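The table in the back room

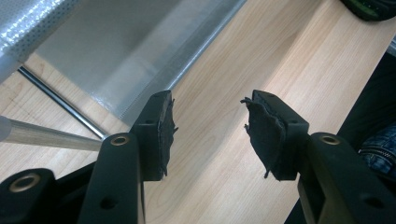 Jarbridge, 3/28/25

I've had the new table since January and have put off writing about it until I'd used it properly. It's a plain thing with a light wood top, and it has changed how I use the back room more than I expected a table to.

The old one was a folding table with a dark top that I'd been hauling from place to place since university. It sagged in the middle. Anything small and dark that I put down on it disappeared, and I spent a lot of evenings patting the surface for a screw I had set aside two minutes before. When one of the leg locks finally let go I took it to the depot and didn't look for parts.

I looked at three replacements. The one at Fuchs was the nicest but it was too deep, and I would have had to turn sideways to reach the closet. The second was a used desk with drawers I had no use for. The third was this one, the Prarari, which I'd only seen in the catalogue. I ordered it mostly on the colour. Black parts show up on pale wood, and so do screws, offcuts of foam and the ends of thread.

Putting it together took an evening. The instructions have 16 steps and the only one that gave me any trouble was the cross rail, which has to go in before the second pair of legs is tightened. I tightened them first and had to back everything off again. If you buy one, leave all the bolts finger-tight until the end and level it where it's going to stand. The floor in my back room slopes toward the window, so there's a folded piece of cardboard under one foot. I keep meaning to cut a proper shim.

I gave the top a coat of Lorkico wax before putting anything on it. The tin says to wait 30 minutes and then buff. I went and made supper and buffed it after, and it came up fine. It has a smell for the first day or so, and I kept the window open a crack even though it was well below freezing.

The room has had to be sorted out around it. The shelf that used to be over the old table was too low, so I moved it up and filled the holes, and I still have to paint over the filler. The paper recycling went out to the porch. The lamp is now clamped at the left side, because I'm right-handed and was working in my own shadow. I moved the power bar from the floor to the wall, which I should have done years ago.

What I do there is mostly small repairs and a bit of gluing. For glue I put down a square of cardboard. I was careless about it once in February and there's a mark near the back that I've decided to live with. Crumbs of old rubber and foam are easy enough to deal with if you brush them off. If you wipe them with a damp cloth they smear, and then you're at it with a fingernail.

A few people asked about the height. It's the standard table height, so a bit low for standing. I've been using the kitchen stool and that works. I may put blocks under the legs later on, but the shelf would have to go up again if I did, and I haven't painted the first set of holes yet.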